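Cherry-finish cabinet, drawer sides and top edge
Woodwork and Small Furniture > Repair and Refinishing

plaston_mill
11 December 2024
I have a small cabinet on the bench with a dark reddish-brown top, glossy, strong grain pattern. The drawer is a much lighter wood. Case height is 490 mm, drawer depth front to back is 88 mm less than the case. Two questions. Is the color a stain or a toned lacquer, and should the drawer be finished to match? It binds over the last 50 mm of travel and I would like to settle the finish before I plane anything.

Arvid Söderlund
Leave the drawer interior alone. Pale drawer boxes in dark cases are normal practice. Any film on the sides adds thickness where you already have a bind. Paste wax on the runners and the lower edges of the sides, nothing else.

Trotlow52
Disagree on the interior. One thin coat of shellac on the floor of the drawer keeps dirt out of the grain and adds nothing to the sides. I have done this on bedside cabinets since May with no sticking.
As for the color, look at the top edge of a panel. If the edge is pale and the face is red, you have a veneer or a printed face over something else, and you should not be sanding it at all.

jerketti
Printed faces repeat. Look for the same swirl twice on one side. If it never repeats it is probably real veneer, though one small panel may not be enough to tell.

plaston_mill
Panel and drawer. 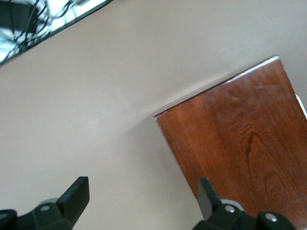
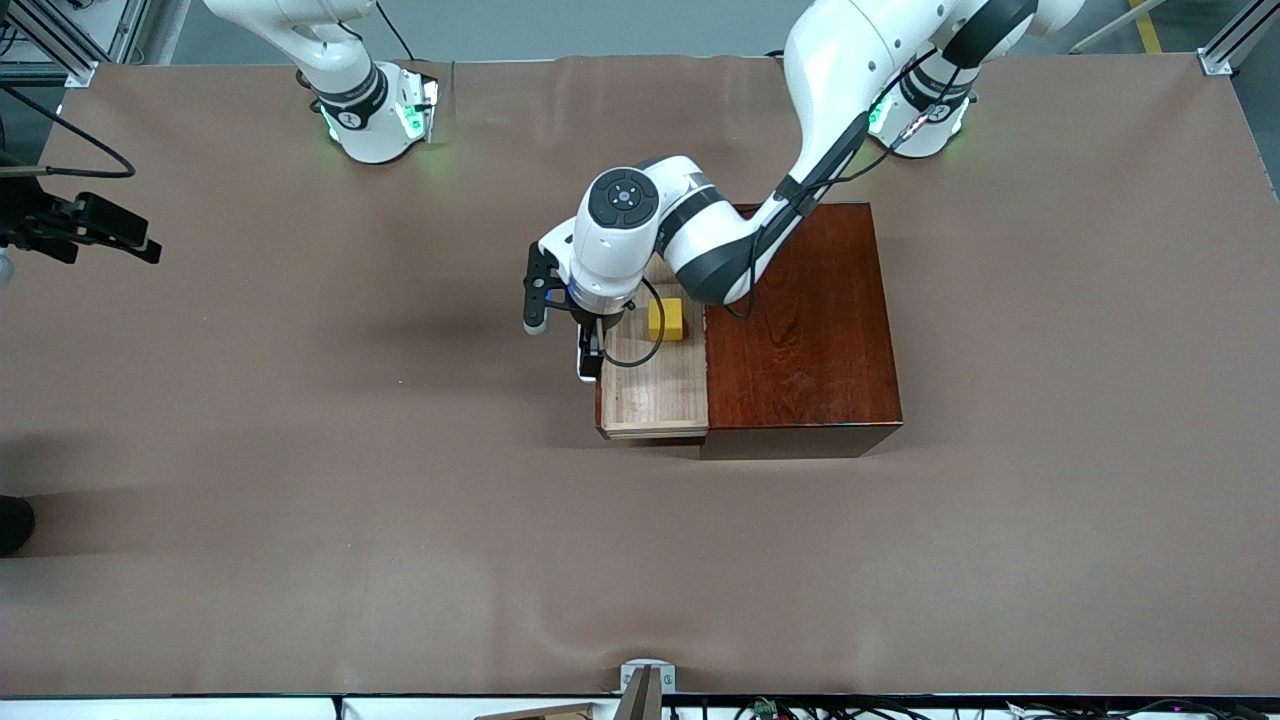
I have not found a repeat on the panel. The dark streak occurs once. I still lean toward stain under clear lacquer, and I still want to take the gloss down on the top.

Trotlow52
Then scuff it with a gray pad and stop there. Do not go through to color. A veneer face gives you very little to work with, and once you cut through at a corner the patch will show from across the room.

Arvid Söderlund
Agreed on the pad. To separate stain from toner, put a drop of lacquer thinner on a cotton swab and touch it to the back lower edge. Red on the swab points to color in the film. It is not conclusive - some stains bleed as well.

jerketti
Thinner will also mark the finish if it is lacquer. Start with alcohol. If alcohol softens it you have shellac and the rest of the discussion changes.

plaston_mill
Alcohol first, then. On the bind: left side or right side?

Arvid Söderlund
Rub pencil on both sides, close the drawer, open it, and see where the graphite has burnished. Plane only that area. Check the case for square before you do. If the diagonals differ, the drawer is not the problem.

Powell_J
The old paste wax I used is no longer sold here. Candle wax does the same job on runners, a bit stiffer in winter.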